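Torkitz Reports Second-Quarter Wearable Shipments, Names Zeleke Band as Top Seller

Aug 22, 2023 — Torkitz, a maker of fitness bands and hearing accessories, today reported its shipment results for the second quarter. The company said its Zeleke fitness band was its best-selling product for the period and made up more than half of all units shipped.

Demand for the band was strongest among first-time buyers. Sales of the higher-priced Starance watch were lower than in the first quarter, as many retailers held back orders while they sold through stock left over from the winter holidays. Torkitz expects those orders to pick up again before December.

"People who have never owned a wearable want something light that lasts a long time on a charge," said Hamdia Dinsa, chief executive of Torkitz. "That is where the Zeleke did well. The Starance had a slower quarter, and we planned for that. We cut production early so our retail partners would not be left with too many watches on the shelf."

The Zeleke is now sold in 2543 stores, including pharmacies and sporting goods shops. Torkitz added 400 of those stores during the second quarter, most of them in the Midwest and the Southeast. The company also began selling replacement straps and chargers in the same locations. 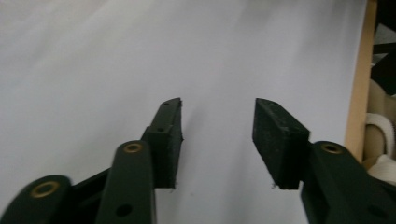 Torkitz also announced an update to Datum, the phone app that works with all of its bands and watches. The new version lets users compare sleep and step records from one month to the next and export them as a spreadsheet. It also fixes a problem that caused some older bands to lose their connection after a phone restart. The update is free and will reach all users over the next 28 days.

Owners of the first Zeleke model will receive the update as well. Torkitz said it will keep supporting that model with security fixes through the end of next year. After that, the band will still work with Datum — step counting, alarms and sleep tracking included — but will not get new features.

The company plans to ship a revised Starance in December. The new watch keeps the same case size and uses the same straps as the current one, so owners can move their straps over. Changes include a brighter screen, a louder speaker for calls and a charging cable that attaches from either side. A group of 2000 current customers will be invited to try the watch before it goes on sale. Invitations will be sent through Datum in the fall.

"We heard a lot of complaints about the old cable," Dinsa said. "It was easy to put on the wrong way and find a dead watch in the morning. The new one fixes that, and it will also charge the current Starance."

Pricing for the revised watch will be announced closer to the release. The current Starance will remain on sale while supplies last.

About Torkitz
Torkitz designs and sells fitness bands, smartwatches and hearing accessories under the Zeleke and Starance names. Its products are available in stores across the United States and through the company's website.

Press contact
Torkitz Media Relations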